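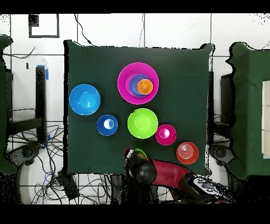 Unit 6: Planning and Budgeting for a Tabletop Arm Cell

Course handout, Lab Planning for Automation
Instructor: Hsiu-ying Tseng
Lab support: Man-lok Ng, Ketill Hafþórsson

Read before the session. Bring your draft equipment list, even if half the prices are blank.

6.1 What a cell costs

Students tend to price the arm and stop there. In the Brastholm plan we use in this course, the arm is one line out of 13. The others are smaller, but several of them hold up the whole order if they are missing. A cell that sorts or stacks bowls and cups on a cloth-covered table needs a table, a cloth, objects, power, cables, a camera, a mount, a computer and floor space. It also needs hours from a person who can set it up.

Write each line with four entries: item, quantity, unit price, lead time. If you don't have a quote yet, write "no quote" in the price column. Do not put in a guess and forget that it was a guess.

6.2 The arm and gripper

Ask whether the gripper is included in the arm price. Stutus quotes them together, Voltbridge quotes them apart, and the two totals can't be compared until you fix that. Ask the same about the base mount and the power adapter.

Check the gripper opening against the thickest thing it has to hold. A cup taken by the rim needs very little opening. A cup taken around the body needs a lot more. Decide which grasp you mean to use before you choose fingers.

Fingers wear. Budget 2 spare sets per arm for the first year.

6.3 Table, cloth and objects

The table must carry the arm at full reach without shaking. Man-lok Ng will show the push test in the lab.

Cloth is cheap, so order extra. Plain dark green works well under bright plastic objects. Allow enough to hang over the edge, and plan how you will fasten it. A cloth that creeps during a run moves every object on it.

For objects, buy bowls and cups in more than one size and make sure some of them nest. Stacking tasks depend on this, and sets from different makers often do not fit inside each other. Shiny plastic gives white glare spots under ceiling lights, so price a matte set too – or a diffuser for the lamp.

6.4 Power and cables

This is the line most often left out. Count the outlets you need per cell, then add the camera and the computer. Power adapters need a place to sit. If that place is the floor, include cable covers and ties in the order. Ketill Hafþórsson keeps a marked-up floor plan from the Lui project that you may copy.

6.5 More than one cell

Cells placed side by side share a room but not much else. Each still needs its own arm, cloth and power. Leave walking space between tables and check that neighboring arms cannot reach each other. For a row of 4 cells, ask for a volume price, and ask whether it still holds if you take delivery in two parts.

6.6 Exercise

Work in pairs. Draft a budget for one cell, then for 4. Mark the lines that grow with the number of cells and the lines that stay fixed. Pak-hei Pan and Mei-kuen Shek will go over the drafts in the lab hour. Final lists are due at the end of May, by 5 p.m., on paper or by upload.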